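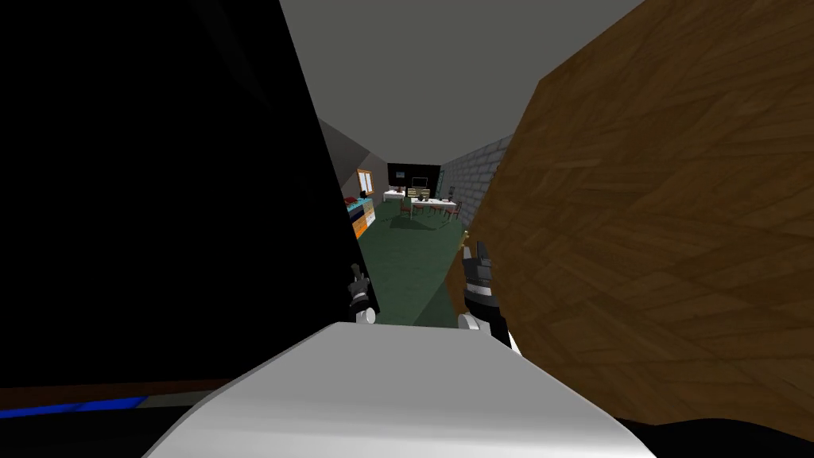

Head camera in the simulator, both grippers up in the gap, dining room ahead.

Getting through a doorway sideways to the map

I have spent most of the summer on one behavior: drive the base through a narrow opening while the arms are up. The base planner has handled doorways for years. It treats the robot as a footprint on the floor and asks whether the footprint fits. With the arms forward, the footprint is the wrong model, and the planner will happily approve a path that puts a wrist into the door trim.

The old fix was to tuck the arms before every doorway. Tucking takes time and it drops whatever the grippers are holding into a bad pose, so Leena Vuorinen asked for a version that keeps the arms where they are if there is room and moves them as little as possible if there isn't. I called the package Jovomen, for no good reason, and it sits between the base planner and the arm controllers.

Each control cycle does the following. It takes the next two seconds of the base path, sweeps the arm links along it, and checks the swept volume against a distance field built from the depth image. If the smallest clearance is above the threshold, the arms hold. If it is below, a small quadratic program looks for joint velocities that push the offending link back toward the center line of the gap. The threshold is 36 mm. I started at 100, which made half the doors in the test set impassable.
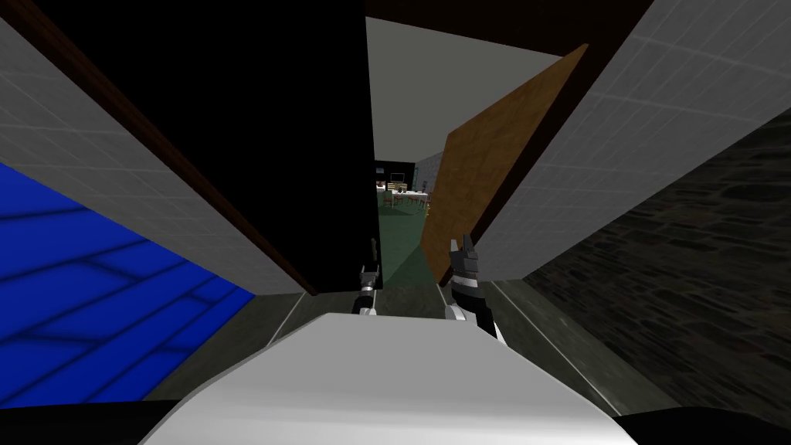

The distance field was the hard part. A head camera gets very poor coverage of any surface next to its own body. Large flat areas on either side come in at grazing angles, the depth gets noisy, and the self filter then removes a margin near the grippers, exactly where I want the data. In the first version a panel would drop out of the field as the arm got close to it. Clearance jumped to the maximum, the solver relaxed, and the arm drifted outward.

I now keep cells in the field until they have been observed as free. Being masked by the self filter no longer counts as free. This sounds obvious written down - it took me nine days and a lot of plots. The cost is that a door that swings while it is masked leaves a ghost behind, and the robot will wait for the ghost until the cell expires after 2000 ms.

Dark surfaces are a separate problem. In the simulator a black panel returns depth as clean as any other. The real sensor won't be so generous, and I have added a dropout model that depends on albedo and angle. It is crude. Halonen, our rendering layer, exposes the albedo buffer directly, which made it a short patch.
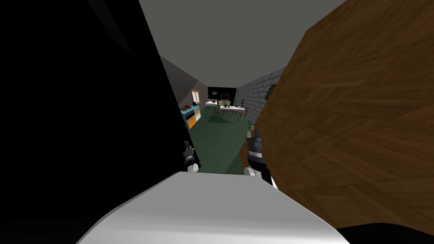 Numbers and what is left

The regression suite has 3230 doorway runs with randomized textures, wall slopes and start poses. I am not going to publish a pass rate until the dropout model is on for all of them. The remaining failures I have looked at are mostly in the base path, which cuts the corner on exit before the elbows have cleared. The two-second window is too short for that, and a longer one breaks the cycle time on the current machine.

The next step is to move the sweep to the GPU and retest with a longer window. After that I want the solver to pass a cost back to the base planner, so that it can pick a different line through the gap. At the moment the two only talk in one direction. Leena wants that by August. The config files are in the Bingate repository under doorways, and the threshold is in meters there.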